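Sorting Small Household Items Before Washing and Recycling
Project report, Home and Materials course
January 16, 2023

1. Background

Our group looked at what gets left on a work table at the end of the day and how long it takes to put each thing where it belongs. The idea came from the shared kitchen in the Biltau building, where bowls, cups and bottles stay out overnight and the first person in the next morning has to deal with them. We wanted to know which kinds of items slow people down.

We kept a log over 20 evenings. Each entry gave the type of item, the material if we could tell, and where it ended up: sink, recycling, trash or back on the shelf. The full log has 948 entries.

2. Setup

All timed trials were done on a plank board and not on the kitchen counter, which was in use most of the day. The planks have seams between them, and small things with a narrow base can tip if they are set down on a seam. We noticed this in the first week and left it as it was, because real tables are uneven too.

For each trial we put out a small mix of items. A typical mix had a shallow bowl, a plastic bottle, a clear plastic cup and one item that did not belong in a kitchen. Items were allowed to touch or overlap. Cups were often placed on their side. 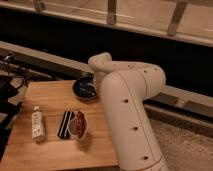
The order of clearing was left open. In early trials we gave a fixed order, starting with the bowl, but that made the times hard to compare with the evening log, where people took whatever was closest. We dropped the fixed order after 5 trials and did not use those times.

3. Results

Bowls were the easiest. They have one obvious place to go and stay put when something next to them is moved. Bottles took longer, mostly when the label was faint and it was not clear if the bottle was empty or still needed.

Clear cups were the worst group. They were overlooked more than anything else, and a cup on its side rolled when the item beside it was lifted. Of the trials with an overlapping cup, 32 had to be stopped and set up again.

4. Problems

The log has gaps. Two evenings in the first week have no entries for bottles because the sheet was misread. The Wuritz timer also rounded to the full second, so very short trials all look the same.

5. Next steps

In February we will repeat the cup trials with a tray at the edge of the board, and add lids and cutlery to the mix. The log sheet will get a separate column for items that were on their side.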